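Home | News | Stories | Archive | Contact
Search this site Go

The Metley Ordinance

Print this page | E-mail this page

The Town of Metley had prohibited the sale of sparklers for 39 years when the Office of Permits received its first application under the new rules. The applicant was Grilura, a seller of holiday goods with one tent and 8 folding tables.

The Office reviewed the form and found it complete. It then found that no stamp existed for approval. The only stamp on hand read DENIED.
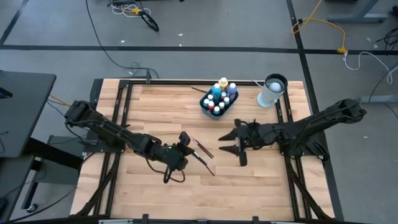

A request for a second stamp was sent to the county seat at Odska. Odska replied in April that stamps were issued on proof of need, and that need was shown by an approved permit. The Office wrote back three times. Its letters were courteous — the last one somewhat less so.

Meanwhile, the residents of Gazi Street submitted a petition with 2,704 signatures, a figure larger than the population of the street. The petition asked only that the matter be settled before the holiday.
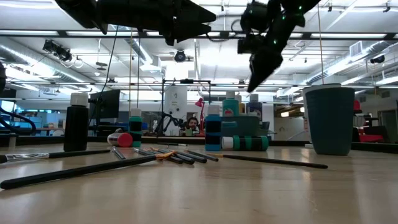
The Office met in closed session and determined that the ordinance required approval to be marked, but did not say by what means. A clerk was sent for supplies and returned with several paintbrushes, some with thin black handles and one with a thick one. The thick one was selected. The word APPROVED was painted across the application in red, and the tent opened that evening at dusk.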